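## Part 3: Setting up the drip line on the balcony boxes

By now you should have the Viltereo timer screwed onto the tap and the long hose run out to the railing. If the tap still weeps a little at the collar, go back to Part 2 and redo the tape before you carry on. I skipped that the first summer and had a puddle outside the kitchen door until June!

I'm writing this for a row of six planter boxes, because six is what I've got. If you have more, buy a second bag of drippers and repeat steps 4 to 7 as often as you need. One tap will happily feed up to 13 boxes before the far end starts to sulk.

**You'll want on the table:**

- the thin black tubing (one coil)
- drippers, two per box
- the hole punch from the Cletow kit
- goof plugs, a small handful
- scissors or garden snips
- a mug of hot water

1. Uncoil the tubing and leave it in the sun for half an hour. Cold tubing fights you the whole way, and you'll say things the neighbors can hear.

2. Lay it along the back edge of the boxes, behind the plants. Leave a hand's width spare at both ends - more if your boxes get pulled out for sweeping.

3. Push the near end onto the hose adapter. If it won't go, dip the end in the mug and count to ten, then twist and shove. It should go right up to the shoulder of the fitting.

**Note:** Don't use dish soap to ease it on. It slides on beautifully and then slides off again under pressure.

4. Mark where each dripper will go. I put mine a third of the way in from each end of the box, a bit closer to anything thirsty (tomatoes, basil, that hydrangea I should never have bought).
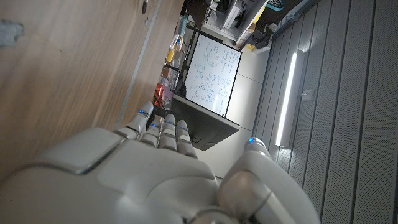

Justinas Baranauskienė wrote in to say that two drippers was too many for herbs, and that the rosemary drowned by the end of the month. One per box had worked fine, set near the basil, with the rosemary left to whatever rain came along. Fair point, and I've changed my own herb box since. So for step 4, read "two drippers, or one for herbs that like it dry."

5. Punch a hole at each mark. Hold the punch straight up and down and squeeze until it clicks. A slanted hole leaks.

6. Press a dripper into each hole, barbed end first. You'll feel a small pop. Give each one a gentle tug, and if it comes out in your fingers, the hole's too big. Plug it and punch a fresh one an inch over.

7. Peg the tubing down between drippers with the wire pins, or it'll creep forward over the edge the first time the wind gets up.

**Caution:** Keep the tubing and the tap end well away from any outdoor socket. If your only route runs past one, go the long way around, even if it looks silly. Mine goes behind the bench and it looks very silly.

8. Flush the line before you close it off. Open the tap halfway and let the water run out of the far end into a bucket for a minute. You'll be surprised how much grit comes through, mostly little black crumbs from the punching.

9. Fold the far end over twice and slide the figure-eight clip onto it. Turn the tap fully on and walk the line, looking at every dripper.

Now for the amount. My drippers are rated by the hour, so I stood a measuring jug under one and timed it, and got 600 ml in the hour.

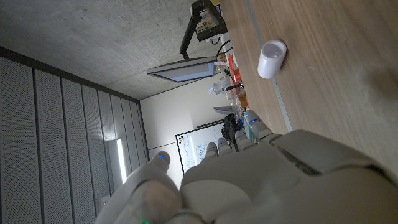 That's plenty for a deep box in hot weather and far too much in spring, so I run the timer for twenty minutes in the early morning to begin with and poke a finger in the soil a few hours later. Damp to the second knuckle is what you're after. If it's dry, add five minutes and check again the next day. If it's soggy, knock five off.

**To set the timer:**

1. Hold the left button until the clock blinks, set the time, and press it again to save.
2. Press the right button once for the start time. I use 6 a.m.
3. Press it again for the run time, and turn the dial to 20.
4. Wait for the little drop symbol to go solid. If it keeps blinking, the batteries are on their way out.

**Note:** Taking the batteries out for more than a minute wipes the program, so write your settings on a bit of tape and stick it inside the lid.

Part 4 covers the inline filter and what to do with all of this when the frost comes.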